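Sirnis Desk Arm Kit - Gallery

We sell and rent the Sirnis kit from our workshop in Pluvville. Customers often ask how sorting by colour looks at working distance, so on this page we put the work itself and some notes from people who use the kit.

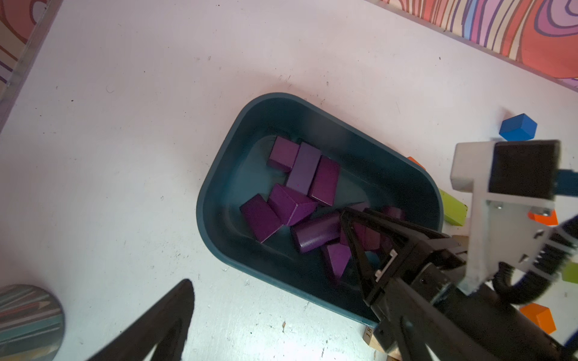
Prakash Iyengar wrote to us that the colour part was easy for him and the shapes were the hard part. "A cube you can take from any side," he says, "but a cylinder goes away if you touch it wrong. I spent most of April on cylinders. I would like the manual to say this on the first page, not on page 35."

He is right, and the new manual has the chapter on round pieces moved to the front.

Sorting by colour, purple pieces in the teal bin. Blocks, triangular prisms and cylinders go all together, and the other colours stay on the table.
The fingers are open lattice, black. For small wooden pieces this is the type we recommend to begin with.

What you receive
The arm, one gripper with two fingers, the wrist camera, the power supply and a printed manual. The blocks and the bin are not in the box, you can use your own. Please check that your pieces are not wider than the opening of the gripper, the drawing is on the last page of the manual.

The software
Sorting runs with the Escobar program, which we install before shipping. You show the task by hand and save each try. For one colour and one bin we suggest 100 tries as a beginning. Prakash stopped at 61 and was satisfied with the cubes, but for cylinders he had to continue.

Renting
Schools and small companies can rent the kit for 700 dollars a month, with shipping inside Canada included. If you decide to buy at the end, we take the first month off the price. The Tillon carrying case is extra and it is heavy when full - two people should lift it.

Some practical advice
Keep the light the same during all your tries. A lamp moved to the other side of the table can change how the colours look to the camera, and lavender and dark purple are then more difficult to keep in one group.
Check the cable at the wrist before each session. It needs a free loop, so please do not tie it tight to the arm.
Spare fingers are sold in pairs. Write to us which version of gripper you have, the old one uses shorter screws.

Questions about the kit we answer by email, usually before 5 p.m. the same working day. You can also visit the workshop and try the arm at our table, but please write first so that one of us is there.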